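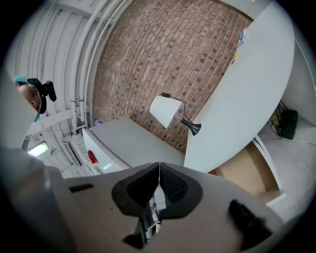

Margit Backlund has asked that this section begin with the wall, as most of the faults reported to her in June came from cabinets pushed hard against brick before they had been levelled. Her advice has been adopted in the steps that follow.

Section 6. Positioning the storage cabinet and task lamp

6.1 Choose a position against a sound masonry wall. Brick faces are seldom true, and the back of the cabinet must not be used as a guide for level.

6.2 Leave a clear space of 102 mm between the back panel and any pipe or bracket.

6.3 Set the cabinet down empty. Adjust the front feet first, then the rear, and check the top in both directions.

6.4 Place the worktable so that its edge does not obstruct the cabinet doors when fully opened. A passage of 613 mm is the minimum for a single user.

6.5 Fit the desk lamp to the worktable. The head may extend past the edge of the tabletop, provided it is clear of the doors.

Caution: Do not stand or lean on the cabinet to reach ceiling lights. Use a stepladder.

Note: Small bottles may be kept on the cabinet top if they are capped and labelled in colour according to the Bristmont schedule (see Section 9). Heavier items — tins, spare lamp bases, bound catalogues — belong on the lowest shelf.

6.6 Record the finished position on the room plan and forward a copy to Garba Onyeka at Lunde.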